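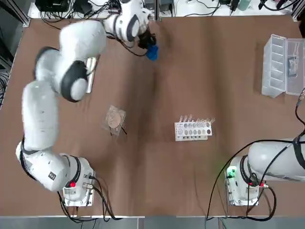 Projektkurs Zweiarmige Robotik, Hochschule Markeck
Mit diesem Thread informieren wir über den Stand des Studierendenprojekts Semaan im laufenden Sommersemester. Er richtet sich an Studierende aller technischen Studiengänge, an Lehrende und an Schulen, die mit unserem Labor zusammenarbeiten.

Semaan ist der praktische Teil des Moduls Handhabungstechnik. Die Teilnehmenden entwickeln Abläufe, in denen zwei Roboterarme gemeinsam Gegenstände des Laboralltags greifen, halten, ablegen und wischen. Begonnen wurde im April mit der Einrichtung des Arbeitsplatzes.

Die fachliche Leitung liegt bei Palesa Mtshali. Für Aufbau und Auswertung ist jeweils eine eigene Gruppe Studierender zuständig, zur Semestermitte wird gewechselt. Beide Gruppen führen ein gemeinsames Laborbuch, in das jede Sitzung eingetragen wird.

Zum Arbeitsplatz: Die Arbeitsfläche ist braun abgedeckt, die beiden weißen Arme stehen an derselben Tischkante. Diese Anordnung wurde gewählt, damit beide Greifer den mittleren Bereich des Tisches erreichen. Die Randbereiche sind jeweils nur für einen Arm vorgesehen.

Das Objektset umfasst in diesem Semester unter anderem einen Ständer mit Reagenzgläsern, eine durchsichtige Box mit Fächern, eine flache Schale in Weiß und Silber, Holzstäbchen und ein blaues Tuch. Starre, durchsichtige und nachgiebige Gegenstände sind damit in einem Aufbau vereint.

Durchsichtige Gegenstände stellen an die Bildverarbeitung besondere Anforderungen. Lichtreflexe auf Kunststoff und Glas werden von unserem Verfahren noch häufig als Kanten gewertet. Die Auswertegruppe hat hierzu eine eigene Fehlerliste angelegt, die wöchentlich fortgeschrieben wird.

Nachfragen erhielten wir zur Auswahl der Gegenstände. Sie geht auf eine Befragung der Praktikumslabore unseres Hauses zurück. Genannt wurden dort vor allem Tätigkeiten zwischen den eigentlichen Versuchen: bereitstellen, umsetzen, abwischen, wegräumen.
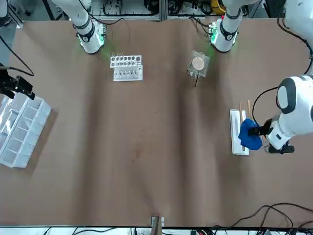 Lesezeit: 3 Minuten

Schwerpunkt der vergangenen Sitzungen war die Teilaufgabe Wischen. Der linke Arm drückt dabei das blaue Tuch auf die Schale, auf der die Stäbchen liegen. Verlangt ist eine Führung des Tuches entlang der Schale, bei der die Stäbchen ihre Lage behalten.

Die Schwierigkeit liegt im Tuch. Seine Form ist nach jedem Ablegen eine andere, ein fest einprogrammierter Griffpunkt führt daher selten zum Ziel. Die Studierenden bestimmen den Griffpunkt vor jedem Durchgang neu und gleichen ihn mit der Ansicht der Handgelenkkamera ab.

Als zweite Größe kommt der Anpressdruck hinzu. Bei zu geringem Druck gleitet das Tuch über die Fläche, ohne sie zu säubern. Bei zu hohem Druck wandert die Schale mit. Der zulässige Bereich wird von den Gruppen selbst ermittelt und im Laborbuch begründet.

Die Ablaufsteuerung erfolgt mit Wollulex, einer an der Hochschule entwickelten Umgebung für Lehrzwecke. Sie erlaubt es, Bewegungen beider Arme in einem Zeitplan anzulegen und Abschnitte einzeln zu wiederholen. Vorkenntnisse in einer bestimmten Programmiersprache sind für den Einstieg nicht erforderlich.

Für jede Teilaufgabe sind 100 Durchgänge vorgesehen. Abgebrochene Durchgänge zählen mit und werden mit Ursache vermerkt. Diese Regelung hat im Kurs zunächst Diskussionen ausgelöst, wird inzwischen aber von beiden Gruppen getragen.

Zur Bewertung: Ein Durchgang gilt als bestanden, wenn das Tuch die Schale auf ganzer Länge überstrichen hat, die Stäbchen noch aufliegen und kein Gegenstand außerhalb des vorgesehenen Bereichs berührt wurde. Teilpunkte werden nicht vergeben. Über Grenzfälle entscheidet die jeweils andere Gruppe anhand der Aufzeichnung.

Mehrfach angesprochen wurde die Kabelführung. Kabel an den Armen begrenzen die Drehung des Handgelenks und können Gegenstände auf dem Tisch streifen. Im Zeitplan sind deshalb Haltungen gesperrt, in denen ein Kabel in den mittleren Bereich der Arbeitsfläche geraten würde. Eine Überarbeitung der Halterungen ist beantragt.

Auch die Beleuchtung ist Gegenstand der Arbeit. An den Flanschen der Arme leuchten grüne Ringe, deren Schein auf dem braunen Papier erkennbar ist. Für die Farberkennung des Tuches ist dies unerheblich, bei den durchsichtigen Behältern hingegen sind Abweichungen aufgetreten. Die Auswertegruppe prüft derzeit eine Korrektur.

Die Abdeckung aus braunem Papier bleibt bis zum Semesterende bestehen. Sie lässt sich leicht ersetzen. Nach einem Wechsel ist die Höhe der Arbeitsfläche erneut einzumessen, auch wenn die Abweichung gering erscheint. Wir bitten alle Teilnehmenden, diesen Schritt nicht zu überspringen.

Aus dem Bericht der Aufbaugruppe: »Der größte Zeitbedarf entstand bei der Wiederherstellung der Ausgangslage. Sobald die Schale etwas verdreht abgelegt wurde, waren die Ergebnisse mit denen der Vorsitzung nicht mehr vergleichbar.« Für das kommende Semester ist eine Schablone für die Ausgangslage in Vorbereitung.

Bis dahin gilt folgende Absprache: Die Schale wird vor jedem Durchgang von Hand ausgerichtet, die Aufnahme der Ausgangslage wird gespeichert, und erst danach wird der Ablauf freigegeben. Die Freigabe erteilt eine Person, die das Programm nicht selbst geschrieben hat.
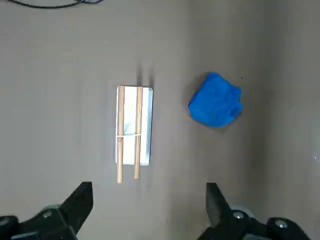 In der Variante mit Gummiband werden die beiden Stäbchen durch das Band in festem Abstand gehalten. Sie liegen der Länge nach auf der Schale und ragen an beiden Enden über deren Rand hinaus, das Tuch liegt daneben bereit. Für die Greifplanung verhält sich das Paar damit annähernd wie ein einzelner Gegenstand.

Die Gruppen vergleichen diese Variante mit der Anordnung aus losen Stäbchen. Untersucht wird, ob der Greifer das Paar an den überstehenden Enden fassen kann und wie weit die Finger dafür zu öffnen sind. Ergebnisse liegen noch nicht in auswertbarer Zahl vor – wir bitten von Anfragen hierzu vorerst abzusehen.

Die Ansicht vom Handgelenk aus hat sich für diese Teilaufgabe als zweckmäßig erwiesen. Schale und Tuch heben sich gut vom Untergrund ab. Nachteilig ist, dass die Greiferfinger selbst einen Teil des Bildes verdecken. Für den letzten Abschnitt der Annäherung wird daher zusätzlich die Ansicht von oben herangezogen.

Palesa Mtshali fasst den Zwischenstand so zusammen: »Die Studierenden beschreiben ihre Fehlversuche heute wesentlich genauer als zu Beginn des Semesters. Mit diesen Beschreibungen können wir arbeiten. Eine hohe Trefferquote ohne nachvollziehbares Protokoll hilft der nächsten Gruppe wenig.«

Organisatorisches: Der Modulumfang beträgt 2 Semesterwochenstunden, hinzu kommen freie Laborzeiten nach Eintragung. Am Arbeitsplatz müssen stets mindestens zwei eingewiesene Personen anwesend sein. Die Sicherheitseinweisung ist vor der ersten Laborzeit nachzuweisen und wird nicht nachgeholt.

Während einer Bewegung ist das Hineingreifen in den Arbeitsbereich untersagt. Dies gilt auch für scheinbar harmlose Korrekturen an Tuch oder Schale. Der Ablauf ist in diesem Fall anzuhalten, der Abbruch zu vermerken und der Durchgang neu zu beginnen.

Zur Veröffentlichung: Programme und Laborbuch werden nach Abschluss des Moduls hochschulintern bereitgestellt. Eine Weitergabe der Aufzeichnungen an Dritte setzt die Zustimmung aller beteiligten Studierenden voraus. Schulen können Auszüge für den Unterricht schriftlich anfragen.

Das Projekt nimmt mit einer Auswahl der Abläufe am hochschulübergreifenden Wettbewerb Raltanton teil. Gefordert ist dort eine durchgehende Vorführung ohne menschlichen Eingriff, ergänzt um ein Fachgespräch. Welche Teilaufgaben gemeldet werden, entscheiden die Gruppen nach der Zwischenauswertung.

Nach derzeitigem Stand kommen das Wischen der Schale und das Umsetzen eines Reagenzglases in Betracht. Letzteres ist bislang nur mit leeren Gläsern vorgesehen. Eine Vorführung mit gefüllten Gläsern wurde geprüft und für dieses Semester zurückgestellt.

Für das Folgesemester werden Plätze in beiden Gruppen frei. Bewerbungen sind mit einem kurzen Schreiben an das Sekretariat der Handhabungstechnik zu richten. Anzugeben sind Studiengang, Fachsemester und die bevorzugte Gruppe. Programmiererfahrung ist willkommen, sorgfältige Protokollführung wird vorausgesetzt.

Nachtrag zu einer Rückfrage aus dem Kreis der Studierenden: Eine Anerkennung als freies Wahlfach ist auch für den Studiengang Chemietechnik möglich. Der Antrag ist vor Beginn der Vorlesungszeit beim zuständigen Prüfungsamt einzureichen, die Modulbeschreibung ist beizufügen.

Weiterer Nachtrag: Die Laborzeiten am späten Nachmittag sind derzeit vollständig belegt. Freie Zeiten bestehen noch ab 8 Uhr. Eintragungen erfolgen ausschließlich über die Liste am Laboreingang, Zusagen per Direktnachricht können wir nicht erteilen.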